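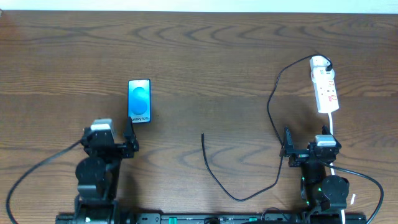 Eirini Stergiou built the first version of her two-arm bench robot at home in Clistside, on a table she still eats at. Both arms share one rail, so the distance between their bases is fixed and the calibration survives a move to another room.

The task she chose is plugging a charging cable into a phone. A phone lies flat and can be found by its outline. A cable has no fixed shape. One arm has to pick it up near the connector, the other has to keep the phone from sliding, and the connector must arrive the right way up.

Her first controller, Jemlow, replayed recorded joint angles. It failed whenever the cable started in a new position. The second, Villness, runs a small learned policy trained on 180 demonstrations, each recorded by hand and stored with the motor currents. Currents matter at the last step, when the connector touches the port and the view from above is of little use.

Grip force took longer to settle than the software. At 400 grams the connector rotated in the fingers on contact. Stergiou added thin rubber pads and lowered the closing speed, then recorded the set again.

The parts list runs to 7 pages, most of it fasteners. She plans to move the build to the Omoregie shared workshop in September and start on power plugs there.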